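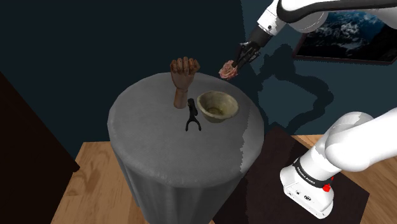
How to budget for your first robot arm (without blowing it all on the arm)

Nov 23, 2024

When our little shop, Notby, decided to automate some of the fiddly handling work, I did what everyone does. I looked up the price of an arm, wrote it at the top of a spreadsheet and figured I was nearly done. I was so wrong! The arm was one line out of 7 by the time we finished, and a couple of the others gave me a real headache. So here's how I'd go about it now.

Step 1: List the objects before you list the hardware

Write down what the robot has to pick up and get specific. A bowl with a flared rim, a wooden hand model and a rose are three very different jobs – one has a lip you can pinch, one is tall and narrow, and one is all soft layers. Put the awkward stuff on the list too, because that's what decides which gripper you end up paying for.

Step 2: Try it in simulation first

This was the best money we spent, and it was mostly time. You set up a table, drop your objects on it and see what the arm can get to from where you plan to mount it. Teodoro Collado built ours and kept nagging me to move the base around before I signed anything (thank you, Teodoro). 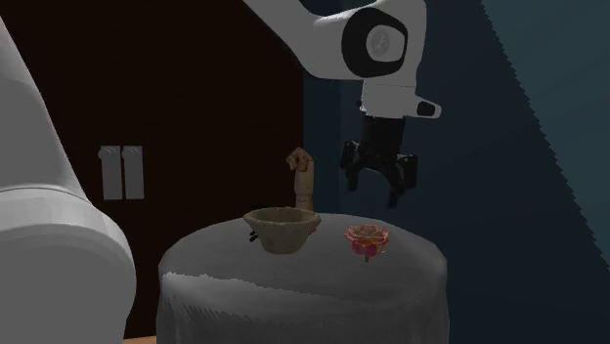 Simulation render: Teodoro Collado / Notby

Give yourself one fixed list of tasks and run every arm you're considering through the same list. Otherwise you'll fall for whichever one you tried last. I sure did.

Step 3: Price the gripper on its own

Ask for the gripper, the coupling, the cables and spare finger pads as separate lines on the quote. Our first quote from Vunetti rolled them all together, and when I asked for a breakdown the spare pads alone came to $475. For delicate things, check how wide the fingers open and how gently you can set the grip. Try the approach with the fingers wide open and look at how much room you have on either side.

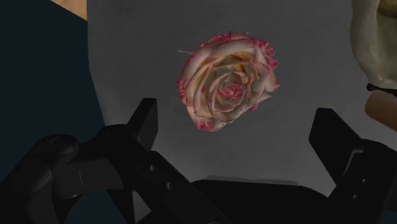
Step 4: Add up the boring stuff

Mounting, floor work, power, safety gear, shipping. We put in $1,009 for the mount and were glad we'd asked for it in writing. Training goes here too – count the hours your own people will be away from their regular work.

Step 5: Keep something back

We held on to almost $2,000 and didn't let ourselves touch it until January. Most of it went to a second set of fingers. If your supplier offers a trial period, ask what happens to the deposit when you send the arm back, and get that answer before you pay it.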